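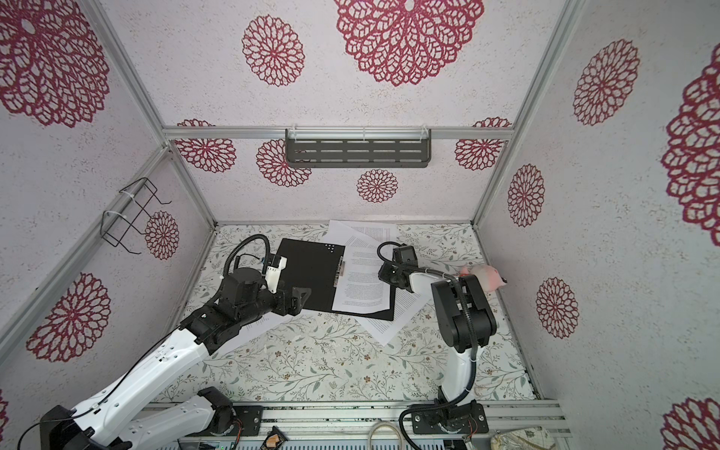 Loose sheets slipping out of side-clip clipboards
Posted by Urho Mäkelä, 21 Sep 2025

Status: closed, with one item carried over
Product: Osard clipboard, black, metal clip
Site: Ciscombe records office
Reported by: front desk

Original report

Printed sheets are coming out of the clipboards. It happens mostly when there are only a few pages on the board. The top page stays put for a while, then it turns on the clip and the ones under it slide out the bottom or the side. Pages end up under the board or next to it, and whoever picks them up puts them back in whatever order they come to hand. We had an intake form filed with the wrong second page in August and would like this looked at before it happens again.

The boards are used lying flat and also carried between the front desk and the file room. We lay them down with the clip on the right so the long side of the board faces the person writing. All of ours are black. Please tell us if we need to buy different ones.

First reply

Before ordering anything, please check the following on one of the boards that gives trouble:

- Open the clip and look at the gripping edge. Is there a rubber strip or is it bare metal?
- Close the clip on one sheet of ordinary paper and pull the sheet gently. Then do the same with a thicker stack.
- Put the board flat on the table and look at the clip from the end. See if light comes through anywhere along the jaw.
- Let me know which paper you are using. The weight is on the wrapper.

Reply from the front desk

Bare metal on the one we tried. One sheet pulls out with almost no effort. A thick stack holds well. There is a thin line of light at one end of the jaw, the end nearest the corner of the board. The paper is the Huttunen office paper, smooth finish, from the same carton as always. We don't have the wrapper anymore.

We found one other board where the rubber strip is still on, and that one holds a single sheet fine.

Second reply

Thank you, that narrows it down. These clips leave the supplier with a rubber strip pushed over the gripping edge. When the strip is gone the jaw no longer closes all the way, and a thin stack is held at one end only. The page then turns around that one point. That matches what you described, with the top page swinging and the others sliding out.

The strips come off when the clip is wiped with solvent cleaner, or when the boards are stacked face to face and pulled apart. Do you know if either of those happens at your site?

Reply from the front desk

They are stacked in a drawer, face to face to save space. We also wipe them down at the end of the day, but just with a damp cloth. We looked in the back of the drawer and found several rubber strips. Some are still soft and some have gone hard.

Test at the bench

I brought one board without a strip back with me and tried it with printed pages, full text on one side, the same kind the front desk uses. Results below.

Bare jaw, one sheet: the sheet turns when the board is tilted and comes out when the board is lifted by the opposite edge.

Bare jaw, a few sheets: the top sheet holds at one end of the clip. Lower sheets slide. Sliding is worse if the pages were not squared up before clamping.

Bare jaw, thick stack: holds. No change when carried.

Old strip from the drawer, soft: pushed back on by hand. Holds one sheet. The strip crept sideways after the clip had been opened and closed for a while, so it needs to be seated fully at both ends.

Old strip from the drawer, hard: would not seat. It cracked when pushed. Not worth saving these.

New strip from Trandel: holds one sheet, and also holds a sheet placed off center. Trandel rates it for 2,000 openings. I opened and closed the clip 200 times and the strip stayed in place. I did not go further than that.

I also tried a rubber band around the board as a stopgap. It keeps the pages on but it covers part of the text and has to come off every time someone turns a page. I would not recommend it except for carrying.

A note on the surface

I had assumed a slick tabletop was part of the problem, so I tried the board on bare laminate and then on a patterned vinyl cover. The pages left the clip the same way on both. What did change was how easy it was to notice. On a busy print, with vines or flowers or anything like that, a white page lying half under a black board is easy enough to see, but a page that has slid clear under the board is easy to miss anywhere. Lift the board before you walk off with it.

Fix sent to the site

1. Sort the boards. Any board with a soft strip seated at both ends goes back into use. The rest go in the repair tray.

2. Wipe the bare jaw with a dry cloth. Do not use solvent cleaner, and let the jaw dry if it has been wiped with a damp cloth.

3. Hold the clip open with one hand. It is easier with a second person the first time. Start the new strip at the end closest to the corner of the board and press it along the edge with your thumb.

4. Close the clip slowly and check for light along the jaw. If there is a gap at one end, open it and push the strip again at that end.

5. Clamp one sheet and lift the board by the side opposite the clip. The sheet should not move.

6. Store the boards on edge, all facing the same way. A magazine file works. Do not put them back in the drawer face to face.

For the page order problem, square the pages on the table before clamping and push them right up to the hinge. A page that is only caught by its margin will turn no matter what is on the jaw. If a page has come loose, take the whole set out and clamp it again. Pushing one page back under the others with the clip closed tends to fold the corner, and then that page won't lie flat.

Parts

I sent 11 strips. That covers the repair tray and leaves spares. Keep the spares in the bag, closed, away from the radiator. The hard ones in the drawer had probably been there for a long time, but heat will do the same thing faster.

Reply from the front desk

Strips arrived and are on. All but one of the boards pass the single sheet test. The one that fails still shows light at the end of the jaw after reseating the strip twice. We have set it aside. The others have been in use all week and no one has reported a loose page.

One more thing. Some of us would like to turn the boards so the clip is at the top. Does it matter which way they are used?

Third reply

It does not matter for the clip. With the clip on the side, the pages have a longer free edge and they lift more easily if there is a fan on. With the clip at the top, a tall page hangs straight when the board is carried. If your forms are printed for the clip on the right, leave them that way, as the margin on that side was made wider to clear the metal. Whatever you choose, have everyone at the desk use the same way so the forms match.

On the board that failed: the jaw itself is bent. I have seen this when a board is dropped on the end of the clip. You can bend it back slightly with pliers and a cloth, but it tends not to last. I would replace it. Send it back with the next internal mail and I will check if Osard sells the clip alone. If the clip is riveted, as I think it is on this model, it will be cheaper to replace the whole board.

Carried over

Bent clip, one board. Waiting for it to arrive. I will open a separate ticket for that so this one can be closed.

The misfiled intake form was corrected by the front desk and is not part of this ticket.

Notes for next time

Ask about the rubber strip first. I spent too long on the paper and the table surface. The smooth Huttunen paper does slide a little more than the rougher kind, but it holds fine with a good strip, so there is no need to change the order.

Closed by U. Mäkelä

Related tickets
Clip leaves a dent in the top page
Storage rack for boards, file room
Form margins too narrow for side clip
Ink smears on smooth paper when stacked
Drawer at front desk sticks in humid weather
Replacement strips, 2 sizes, which one to order

Ciscombe Office Support | Contact the help desk | © 2025 | Back to top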